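Two quotes and a simulator

I have been putting off this post because I don't have a decision to report. What I have is two quotes, a simulator license and a bad mood about all three.

Short version for anyone who missed October: I want one small arm for the back half of the shop, to pick up small turned parts and put them down somewhere else. Cirach quoted first. Tanik quoted second and came in lower, until I got to the page where the gripper, the mounting plate and the cable kit were listed as options. A gripper is an option the way a steering wheel is an option.

Both sales people said the same thing when I asked for a trial on my own parts. Try it in simulation first, it costs next to nothing. So I paid for the Fastach package and have spent my evenings on it. 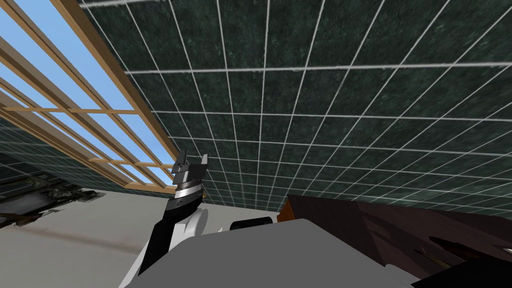
My main complaint is that simulation time never shows up in anybody's budget. The license does, as one neat line, and then come the hours of getting a model to look even a little like the place where the machine will live. I used the stock room that came with the software and never got further than that. My shop doesn't have green marble tile overhead or a long skylight with wooden bars, and the arm pointing up at all of it has more headroom than mine will get under the ductwork. If you plan from the stock room, you will plan wrong. I now have a separate line for modeling time, and it is bigger than the license.

The part itself is the other problem. My stuff is small, brass, round and slick with cutting oil. The simulator has friction as a number in a box. I can type any number I like and it will believe me.

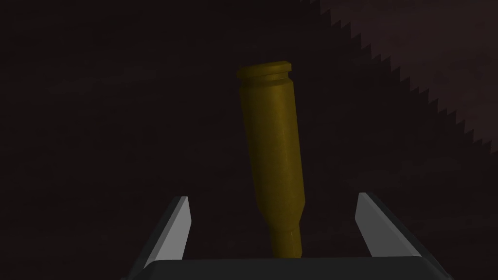 Should you pay for the vendor's integration days?
Pay for them only after you have watched the arm handle your own parts, oil and all, and get the day rate in writing before you sign for the hardware. Tanik put 10 days in my quote without asking what I make. Cirach put in 2 and I suspect that is too few, but at least it is a number I can argue with.

Then there are fingers. Plain parallel fingers come with the gripper (once you have bought the "optional" gripper). Shaped ones are extra, and I was told I would "probably" want them. I asked Dal Bello, who do my fixtures, and they will cut a pair for $500 from my drawing. Tanik wants $1,309 for theirs. I don't know yet whether Tanik's are better. I do know that if a finger gets bent at seven in the evening, Dal Bello are across the road.
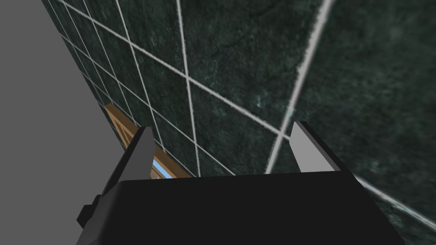
Gripper open, nothing between the fingers.

A word on payback math, as both quotes came with a spreadsheet. Each one assumes the arm runs every hour the shop is open. My lathes don't even do that. There is no row for the time spent finding out why it stopped, no row for spare pads, and no row for the fence I will need if the safety assessment says so. I deleted their utilization figure, put in what the lathes did last winter, and the nice green cell at the bottom went red. Cirach's rep told me I was being conservative. Maybe – but it's my money. 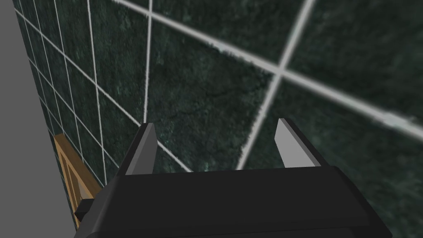 Reach is where I nearly got caught. The brochure gives a distance for the bare arm, measured to the flange, and then you hang a gripper on the end and everything moves. Looking at that wide black housing with the two blades sticking up, plus the little block jutting out at the left side, I started thinking about what all of it would bump into inside my part bins. The fingers would fit. The housing is what worries me, and I had been measuring for fingers. So the bins have to change too, and new bins are now on the list, below the fence and above the spare pads.

Where I am tonight: Tanik is cheaper on page one and more expensive by page four. Cirach is the other way around if I believe their integration days, and I don't. I have asked both to run a box of my own parts, oily, on a real arm, while I stand there. Cirach said they would look into it. Tanik sent me the brochure again.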